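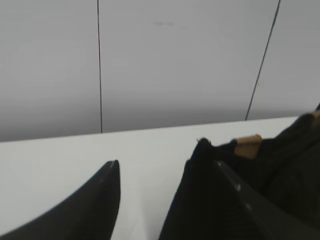

**Parallel or curved fingers for picking up soft dark things, and is the wrist camera worth keeping?**

Posted in Grippers & End Effectors, April 26, 2026

I'm comparing two sets of fingers on the same two-jaw gripper and would like a second opinion before I order more. The arm is a Draltitham bench arm with a small color camera at the wrist. The work is fabric: bags, folded jackets, pouches. Pick it up from a white table, move it over, set it down. No bin, no clutter.

Set A is the flat pads that came with the gripper. Set B is a tapered plastic finger from Bautista, dark gray. I ran both on the same items, 39 tries per set. Set A held on through the move 12 times fewer than Set B. Most of the Set A failures were slips in the first second of the lift. Set B mostly fails by closing on too little cloth, so the item comes up and then peels off.

The other trouble is black fabric. On the wrist camera it turns into one dark lump and I can't make out the folds, so I'm choosing the grip point from the outline. When a dark finger passes in front of it, the outline goes too. Colored items are fine. I have auto exposure on, and the table and the wall behind it are both very light.

So:

- Would you stay with the tapered fingers or look for something else?
- Is the camera the wrong one, or is it set up wrong?
- Does anyone run a second, fixed camera for this kind of work?

Closing force is at the factory setting for both sets. I haven't changed the controller.

*voleddale_bench*

---

**hadstead_arms**

Leave the camera alone until you've fixed the exposure. With a white table filling half the view, auto exposure sets itself for the table and everything black drops to the bottom of the range. Switch to manual and raise the exposure until the table is washed out. You don't need any detail in the table. You should get some of the folds back.

If your software lets you meter on part of the picture, meter on the area between the fingertips. I prefer fixed exposure because metering on a small area makes the brightness jump when the fingers close.

A gray mat is the other cheap fix. Mid gray, matte, bigger than the area the camera covers at your highest approach position. I went from white to gray last July and kept the same camera.

For the fingers, your numbers favor Set B and I would stay with it, but change one thing at a time from here. Peeling off usually means the tips are too high when they close. Lower the close height by 2 mm, run the same items again, then lower it again. Stop when the tips start to drag on the table. On a heavy bag you can also go for a strap, tab or seam if there is one. A patch or label in a different color is a useful landmark for the camera even when you aren't gripping it.

Put a strip of light tape on the back of each finger, near the tip. Then you can tell finger from fabric in the recordings. Keep it off the gripping face.

I do run a fixed camera as well, mounted to the side and looking across the table. It's good for judging height, which the wrist view is bad at. I wouldn't buy one before trying the above.

---

**twojaw**

get a suction cup. way faster than fingers

> **voleddale_bench:** Tried one on a jacket. It pulls air straight through the cloth and won't seal.

> **twojaw:** ok yeah for cloth no. it works on boxes

---

**m_spindle7**

Agree on manual exposure. Two things to add.

Check the closing force before you compare fingers any further. The factory setting on a lot of grippers is meant for hard parts. Flat pads need more force on cloth than a narrow tip does, so your Set A may be doing worse than it should. I would run it again one step up and see if the gap shrinks. Glue-on rubber pads are worth a try too.

Also write down how each item was lying at the start. I did 119 picks with a tote bag and lost most of the value because I hadn't noted whether the opening faced the arm. The results split almost entirely on that, and I had been blaming the fingers.

---

**voleddale_bench**

Thanks. Manual exposure is set and I can see the larger folds on the black items now, small ones still no. Closing 2 mm lower gave me 7 good picks in a row on the item that was peeling. I'll run Set A again with more force before I order anything. Gray mat is on the list.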